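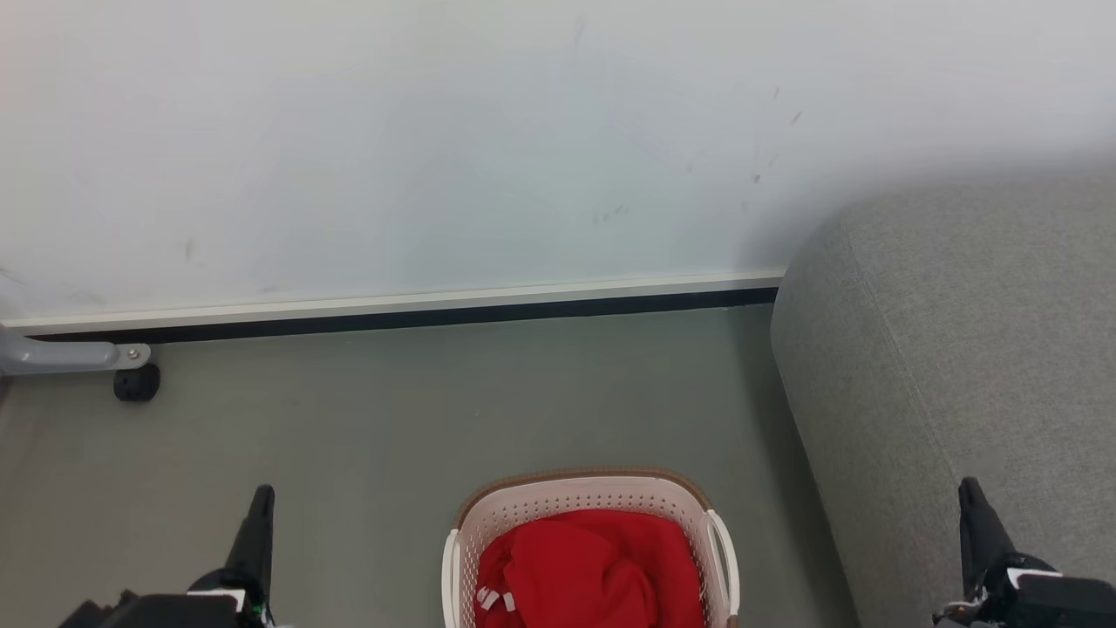
*Fig. 1. Painted wall with scuff marks and two-tone baseboard.*

## Cillarura Housing Repair Program: interim report, March

Prepared by Yupin Saengthong for the Grasso Fund

### 1. Status against plan

The grant covers interior repair and repainting of 300 apartments in the Cillarura and Barnance buildings. At the close of the reporting period, 200 apartments had been surveyed. Work orders were issued for those with damaged plaster, failed sealant or peeling paint. Apartments with light surface marks only were placed in category C and will be repainted when they next change tenants.

The survey is two weeks behind the schedule attached to the grant agreement. Most of the delay was at Barnance, where access notices were mailed with the wrong unit numbers and had to be reissued. The corrected notices went out early in the month, and survey visits resumed the following week.

### 2. Survey findings

The survey logged 622 separate defects. Ceiling stains under bathrooms were the largest group, followed by cracked plaster above door frames. Zhiqiang Xiao reviewed the bathroom leaks and traced most of them to worn seals at the tub drain. The supply lines tested sound at normal pressure.

Ceilings will not be repainted until the drain above has been resealed and the moisture reading has stayed below the limit on two visits. This adds one visit per affected apartment.

Lead testing is complete for the Cillarura building. No positive results were returned. Samples from Barnance are with the laboratory.

### 3. Contractor performance

Ondent completed 43 apartments in the period. Final inspection passed all but four on the first visit. Three of the failures were for uneven finish coats in hallways, and one was for a closet door that would not close after painting. All four were corrected at the contractor's expense.

Ondent has asked to replace the specified primer with a faster-drying product. A test area is in place in the Cillarura stairwell. We will decide after the adhesion test.

### 4. Budget

Labor spending is in line with the forecast. Materials are under forecast because the second paint order was moved to the next period. The drain seals were not in the original scope, and we request approval to charge them to the contingency line.

### 5. Next period

- Finish the Barnance survey.
- Report the remaining lead results.
- Reseal drains on the upper floors of Cillarura, then the lower floors.
- Submit the primer decision with the adhesion test data attached.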